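3.2 Household survey

The survey was carried out in Giltbridge in December, in the two districts where the council had ended the free supply of light plastic bags. We sent the questionnaire to 2,000 addresses by post, with a reply envelope included. The questions asked how the household carries its shopping home, how long one bag is kept, and for which purposes it is used again before it is thrown away. We did not ask for income, as in the earlier study by Benítez this question made many people stop answering.

From the returned forms, 159 were excluded from the analysis. In most of these the second page was left blank. The remaining answers were coded by two readers, who worked separately and compared their results at the end of each week. Where the readers did not agree, the answer was placed in the group "other use".

Reuse was described in very different words. Several households wrote only "for things", and we could not assign this to any group. The most frequent clear answers were lining a bin, carrying wet clothing and sorting small goods at home. A white translucent bag held open beside a dark gray plastic basket is given in Figure 2. 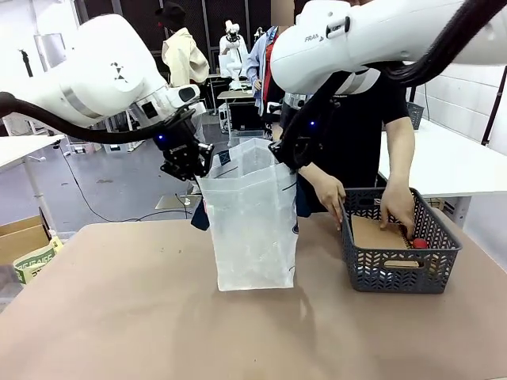
3.3 Limits of the data

The answers are reports by the households themselves, and the colour or thickness of the bags was not checked. People may remember the first use of a bag better than the last one. The districts of Stinosley and Varnik have a different collection day, and this can influence how quickly a bag is thrown away. We kept the reply period open for 28 days in both districts.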